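Chapter 3
Measuring by the Scoop, the Cup and the Pinch

Long before most kitchens had a set of scales, people cooked perfectly good dinners by the handful. A baker knew her flour by the feel of it, and a recipe might ask for butter the size of an egg without anyone wondering which egg was meant. You may well have a relative who still cooks in this way, and if you have ever tried to write down one of their recipes you will know how hard it is to turn "a bit more than that" into something another person can follow.

In this chapter we are going to think about volume, and in particular about the everyday kind of volume we meet when we fill one thing from another. We shall come to the formulas in good time – please don't skip ahead to them – but first I should like you to spend a little while with the idea itself. 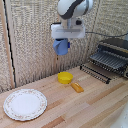
Reading time: 15 minutes

Let us begin in Trostadholm, a market town with a long history of quarrelling over grain. The merchants there sold oats and barley by a measure called the gasser, named after the Gasser mill, where the first one was kept on a hook by the door. A gasser was simply a tub. If you filled it, you had one gasser of oats, and you paid for one gasser of oats.

You can probably guess where the trouble started. One merchant would fill the tub and draw a flat stick across the top, so that the grain lay level with the rim. Another would let it pile up into a generous heap. A third would give the tub a good shake as he filled it, so that the grains settled closer together and more of them went in. All three had sold a gasser, and all three could look you in the eye and say so, yet their customers went home with quite different amounts of breakfast.

The town settled the matter in the end by writing down the method as well as the measure. The tub was to be filled from above, without shaking, and struck level with the stick. I am rather fond of this story, and it holds a lesson we shall need all the way through the chapter: a measure of volume is only as good as the way you fill it.
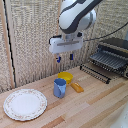 Fig. 3.1 A yellow bowl on a wooden surface.

Now for a word about shape, which fools nearly everybody. Pour the same water into a wide, shallow dish and then into a tall, narrow jug, and the jug will seem to hold more. Our eyes are drawn to height and they pay much less attention to width. Small children will argue very firmly that the tall jug has more in it, and grown-ups, though they know better, still tend to pour themselves a larger drink when the glass is broad.

Try it at home if you can. Measure 600 millilitres of water into a jug, then pour it into whatever your cupboards have to offer – a mixing bowl, a vase, a roasting tin – and sketch the water line each time.
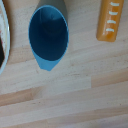

Keep your sketches, as we shall come back to them in the exercises, and don't worry in the least if they are untidy. What matters is that you notice how the depth changes while the amount of water stays just as it was. The old Dodard cookery books, which were written for school kitchens, had a nice way of putting this. They told the cook to "trust the line and not the look", and printed a drawing of two very different jugs with a dotted line across each.

Dry goods are a little more awkward than water. Flour, sugar and rice all have air between the pieces, and how much air depends on the size of the pieces and on how they have been handled. Sifted flour is full of air. Flour that has sat at the bottom of a bag for a month is packed down tightly, and a cup of it weighs a good deal more.

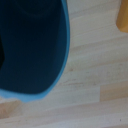

For this reason many modern recipes give weights for dry things and volumes for wet ones, and we shall follow the same habit here. When a question does ask for a volume of something dry, you may take it that the measure has been filled gently and levelled off, in the Trostadholm manner.

Before you turn to Section 3.1, find a cup and a bag of rice, and fill the cup twice: once with a light hand, and once tapping it on the table as you go. Tip each cupful into its own bowl and weigh them both. Write the two weights at the top of a clean page and leave plenty of room underneath.

Reader comments (3)

jisard_reader
Did the rice one with my daughter and we got different weights every single time! She now wants to weigh everything in the cupboard. Lovely chapter.

maths_at_the_back
Is the roasting tin meant to be flat-bottomed? Mine has a dip for the juices and the water line was hard to draw.

plumjam
My gran's recipes are all in teacups and I have never known which teacup. Off to measure the ones on her dresser.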